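2nd February. Textile bench, denim, cont.

Started late, the lint roller had walked off again. Wiped the table down twice, it's white and every blue thread shows. Henok wants the jeans done before the sweaters so jeans it is.

Where we'd got to: size small stuff folds badly with the method we wrote up in September. That was for adult jeans with a proper stiff waistband, leg over leg, then thirds. With the gathered elastic ones the top end pulls itself narrower than the rest and the whole packet comes out wedge shaped. Stack of those leans over, then slides. Berhanu's shelf in the back is proof.

Took the pale blue pair out of the Urnusent bag, tag 815. Soft, well faded, the kind that doesn't hold a crease however hard you press. Good worst case.

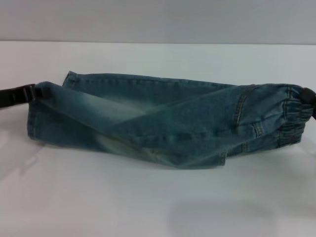 Halyna Zakharchenko
Bench lead, garment handling

Notes on the twist. When the pair is just a long bundle like this, legs over each other, don't try to fold it. Looks tempting as it's already sort of narrow. Fold a twisted leg and you get a lump in the middle that never goes away, I did it on the last pair and had to start over. Undo first:

- one end at the elastic, one end at the hem, pull out lengthwise
- let the legs drop apart before laying down
- lay down hem first, elastic last
- sweep outward from the seat with flat hand, not down the leg (down the leg just pushes the wrinkle to the hem)

Elastic: don't stretch it flat. Tried holding it open under the steel ruler, it springs back the second the ruler's gone and takes the fabric along. Better to leave it puckered and fold the leg width in to match it. So the packet is as wide as the gathers, no wider. Heather said this weeks ago, fine, she was right.

Measured the finished packet on the adult template, no good, too much overhang. Cut a new one from the Brino cardboard, 40 cm on the long side. Marked it SMALL DENIM in red, please dont use it as a coaster.

Stitching is the best guide for lining up btw. Front pockets have that curved seam and if you match curve on curve when you bring the halves together the legs come out even without measuring anything. Works better than matching the outer edges, which wander on washed denim. Checked against the straight edge on a few pairs and was happy with it.

Problem is seeing the curve when the fabric is lying slightly tilted or the top edge has rolled over. Corner of the edge likes to poke up. Press it with a thumb before the first fold or it ends up as a little tab inside the packet and you feel it through every layer.
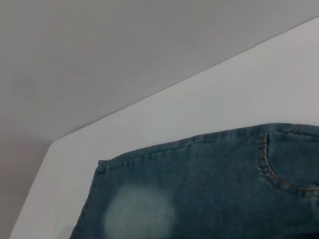

Tan thread is a lot easier to find than blue on blue, so for pairs with tonal stitching somebody needs to put a chalk tick at the top of each pocket. Dagim has the chalk. The Alemneh chalk, not the waxy one, the waxy one left a mark on the grey pair and it didn't brush out.

Faded patches: ignore for alignment. I kept catching myself squaring up the pale area as if it was the middle of the leg. It isn't, the wear is wherever the wearer put it.

Packet depth. Three folds is too thick for the Rikeo trays, lid sits proud. Two folds plus a tuck at the hem fits, but the tuck opens when you carry it. Tried a paper band round the middle, holds ok, looks a bit like a shop. Henok to decide if bands are allowed, he's the one paying for paper.

Left over / to do
Lint roller, buy 2 and label both
Retype the September sheet with a separate section for elastic waists (me)
Ask Berhanu for tray inner depth, mine says 88 mm but I measured over the lip so probbaly wrong
Heather to try the curve matching on black denim, I couldn't see a thing on it in this light
Pairs with hems turned up: unroll or leave? We have done both. Pick one.
Tag 815 goes back in the bag folded, new template, no band. Will look at it again after it's sat under the others overnight.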